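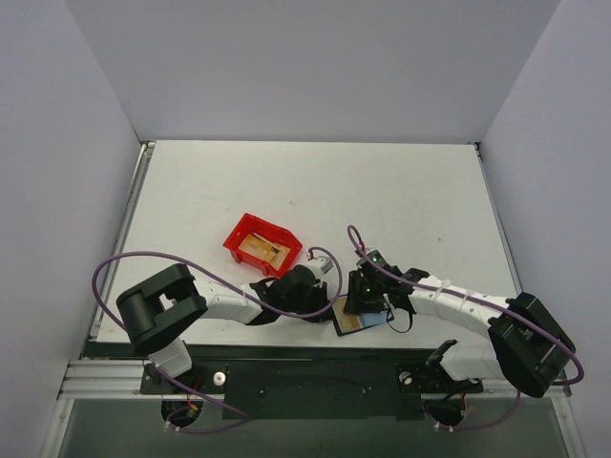

Two robot arms, a small card and a red plastic bin.

Ruth and the gleaners: reader questions

Is this the whole Book of Ruth?
No. It's a retelling in 30 short pages by Meinir Ellis, and short retellings leave things out. The business at the town gate gets one paragraph. I'd call that thin.

Did Ruth really say all that on the road?
The speech is close to the Bible's own words. The tears and the sunset are Ellis's colouring, so don't go looking for them in chapter 1.

How much barley did she glean?
An ephah in a day. I've seen confident conversions into kilograms and I don't trust many of them.

What age is it for?
The cover says 3 and up. I doubt it. My neighbour's six-year-old got stuck on "kinsman" and wanted to know why everyone kept dying.

Is the Wynne edition better?
It's dearer. Same text, thicker paper.

Does it explain how Ruth is related to David?
On the last page, in a hurry. She's his great-grandmother. Read Ruth 4 aloud afterwards if you want the names in order.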